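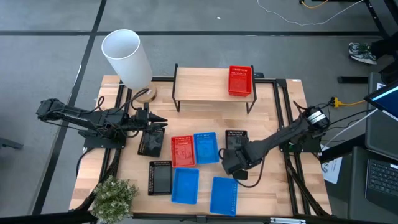 双臂工作台换了一条臂以后,是先标定相机还是先标零位?
先标零位。零位没对好,相机标出来的外参全是错的,后面还得重来一遍。

双臂工作单元 安装与维护 讲义(第2讲)
Wukholm 实训室 2021年7月30日
接上次。上次讲到底座,没讲完,从底座往下。

一、底座和台面
两条臂各装在台子两侧,面对面。台面是浅色木板,外面一圈黑色铝型材。受力靠型材,木板只是托东西用,安装板的螺丝一定要吃到型材里面的T型螺母上,光拧在木板上,跑一个星期就松。
安装板四个角对角拧,先带上,不要一次拧死。四个都带上,再按对角顺序加力。扭力值看 Shemweta 随板子给的那张纸,板子批次不同数值不同,别背。
拧完用记号笔在螺丝头和板之间划一道线。以后每次开班看一眼线断没断就行,不用每次都上扳手。
型材角件也要看。去年11月那次精度漂,查了两天,最后是桌角一个角件松了,臂一伸出去整个台面跟着歪。臂没问题,相机也没问题。所以顺序:先查台子,再查臂。
水平:水平尺放两个方向,横一次竖一次。气泡偏一点点可以,两条臂之间不能有高低差,有就垫片。垫片垫在安装板下面,别垫在桌脚,垫桌脚两边一起动了。

二、走线
最容易马虎的一块,扣分也最多。
线从关节出来要留弯,弯的大小按臂伸到最远的姿态来留,不是按收起来的姿态。很多人收着的时候扎得很漂亮,一伸出去插头被拽松。
扎带间距一掌。不要扎在关节正上方。扎带头剪平,不然刮手。
线从臂的安装板那边绕到台面上,再顺着侧边下去,这是目前的走法,能用。缺点是线圈会进到工作区里,臂低位横着扫的时候要注意。有条件的改成全部从板后面走,Tinarville 那边的台子就是这么改的,图纸我有,要的下课找我拷。
电源和通信分开走。非要交叉就垂直交叉,别并着捆。
插排放在臂的底座旁边可以,但是开关要朝外,手能直接够到。急停要在操作员这一侧,人不用探身过臂就能拍到。地上过道的线用线槽压住或者贴地走。

三、上电顺序
1 臂摆到安全姿态,手扶着
2 确认急停是按下的
3 开总电源
4 开控制器,等风扇声稳定
5 电脑开 Nesier,看两条臂是不是都在列表里
6 松急停
7 使能,先左后右
手扶着那一条不是客气。电机没使能的时候臂是会往下掉的,夹爪正下方有东西就砸。断电反过来,先扶再断。
左右两条臂的端口号会串。拔过USB以后必查。查法:只使能一条,夹爪开合一下,看动的是哪边。动错了别去改代码,在 Nesier 的设备页把两个名字对调,保存,重启软件。改代码的后果是下一班的人不知道,一跑,两条臂全反。

四、零位
每个关节有刻线,推到刻线对齐,眼睛正对着看,斜着看有视差。一条臂从底座往末端一个一个来。
编码器读数记在本子上。右臂二号关节现在的零位读数是 1,898,换电机之前记下来的,换完肯定不是这个数,重新记。旧数不要涂掉,划一道,旁边写新的,以后查漂移要用。
对完零位做一次回零,看两条臂的姿态是不是左右对称。肉眼能看出不对称就是差得很多了,重来。
Märta Strömberg 上次提的问题补在这里:能不能只标换过的那个关节?可以,但是换电机时上下两级都拆过的话,三个一起标。只拆了一级就标一级。

五、夹爪
黑色那种。每班前做三样:空开合、夹标准块、看指面。
空开合听声音,咔咔响是齿轮有灰或者缺油。油一点点,牙签头沾一下就够,多了甩到指面上打滑,更麻烦。
夹标准块,夹住,人手轻轻拽,不滑就行。别拿劲儿大的人来试。
指面胶皮磨亮了就换,不要等到裂。换胶皮先把旧胶刮干净,酒精擦,晾干,贴上压住 16 分钟再用。以前写的时间短一些,有人贴完马上夹,移位了,改成这个。
夹爪的行程标定跟零位分开做。全闭记一次,全开记一次。换胶皮之后全闭位置会变,所以换胶皮等于要重标行程,这条考试必考(其实是抽查必问)。

六、练习台面的摆放
练习用的是分拣:黑色、蓝色、红色的托盘,臂把东西从一个挪到另一个里。后面加了一个小木架,架子上放红色带孔的塑料筐,练高低差。
要点:
托盘之间留空,至少夹爪张开能下得去。
带网眼的盘子,指尖容易勾住。下爪走盘沿外侧,别从网眼那面硬往里插。
盘底印了图案的,相机识别容易误认,做视觉那一组先把它关在识别区外面,或者里面铺张白纸。
木架是细脚的,臂的肘部从旁边过的时候最容易碰。架子位置先定好,再设避让区,别反过来。架子挪了,避让区要重设!上一期有人挪了架子没改。
台灯靠架子放,灯罩是白的,光比较散,相机不怎么反光。灯线要压好,不能落在臂扫过的范围。
绿植那些放在台角,叶子伸出台沿没关系,伸进工作区不行,叶子会被夹爪带走,也挡相机。
笔记本、显示器都在台子外侧。打印的流程单放在台边,别压在臂底下,翻页的时候人手会伸进去。

七、试运行
限速 22%。不管你多有把握,换件以后第一遍就是这个速度,手放在急停上。
先跑单臂,左臂一遍右臂一遍,另一条收起来断使能。都没事再双臂。
双臂第一遍把托盘全部拿走,空台面跑。第二遍放托盘不放东西。第三遍再放东西。有人嫌慢想合并,不批。
两只夹爪都要到台子中间来,所以中间这一块是公共区,同一时间只准一条臂进。Nesier 里叫"互锁区",默认是关的,默认关的,默认关的。打开之后两条臂谁先到谁占,另一条停在边上等。等太久会报超时,报超时不是故障,看一下占着的那条是不是卡在托盘沿上了。
人站的位置:线外。脚也算。臂在动的时候不要跨地上的线。

八、常见故障,按见到的多少排
臂抖:先看安装板螺丝线,再看台子角件,最后才调参数。
臂不在列表:换线,换口,再重启控制器。顺序不要乱,一次只换一样,不然修好了也不知道是哪里坏。
一使能就报过流:多半是被什么顶住了,看夹爪底下有没有盘沿。
夹爪合不拢:胶皮卷边,或行程没重标。
位置整体偏一个方向:台子动过。偏的量随着伸出距离变大:零位。
某个关节发烫:停,断使能,晾着,记下来是哪个关节和跑了多久,报给我。别拿湿布去擦。
线皮发白:弯太急,那一段马上换,不要缠胶带继续用。

九、记录本
每次动过螺丝、线、胶皮、零位,任何一样,都写。写谁、动了什么、动之前的数、动之后的数。只写"已检修"的退回去重写。
照片也要,从固定的角度拍整个台面,线的走向要看得清。

下次带:内六角一套,扎带,记号笔,自己的本子。手套不用带,这里有。
作业:把第三节的上电顺序抄一遍,每一步后面写上如果跳过会怎么养。周一之前交,纸的。
没讲到的:相机外参,下一讲。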